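The Long Pour

I took the counter job at Grosulari in May, mostly for the free drinks (and the bus stops right outside!). Opening was at 7, and by 7:04 there was always a line, all of them wanting the house cider, all of them in a hurry.

The dispenser and I did not get along at first. Pull too hard and it coughed foam all over your wrist. Pull too soft and you stood there like a statue while somebody sighed at you. I must have filled 700 cups before I got the hang of it, and I spilled on the white countertop so often that I started dreaming about wiping it down.

Then came the morning of the Josala parade. We had 152 cups set out and I thought, fine, plenty, and they were gone before ten. My sleeves were sticky to the elbow. The drip tray was full, the band was going by playing something with way too much tuba, and I was pouring without even looking down, just listening for the sound to change as each cup got near the top.

"You're humming," said the woman at the front of the line.

I was, too. Same note as the tap. I filled hers right up to the rim, slid it over and reached for the next one.
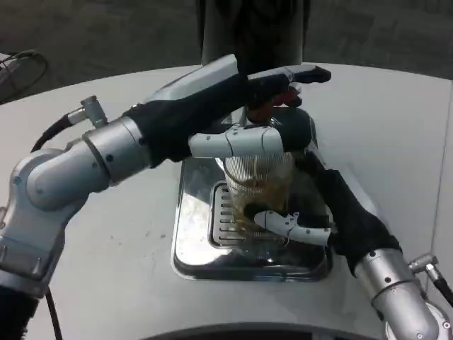

One hand at the tap, one around the cup.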